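Jiveo cleaning cloth, pack of 10. I paid for the "ultra-thick" claim and I'm not convinced.
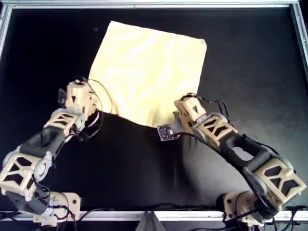
Thickness was the selling point. Mine is thin and a bit shiny, and the pale yellow one creases as soon as an edge is lifted. 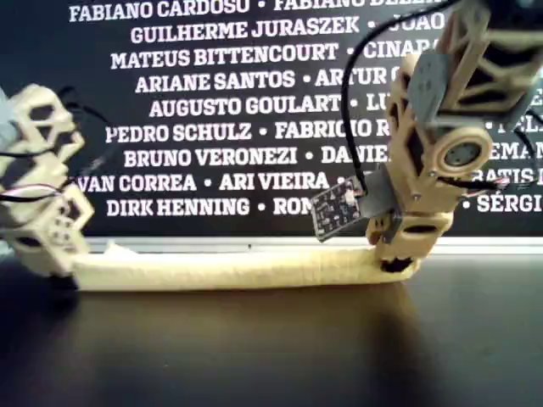
Storage is the other promise. Rolled up, a beige roll like this goes lumpy, so forget neat drawers.

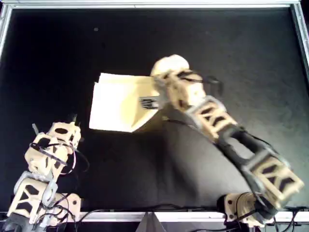

A speck still shows on black. Intan Nair likes hers for dusting books.

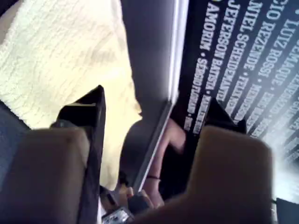
I'd wait for the March sale. Two stars.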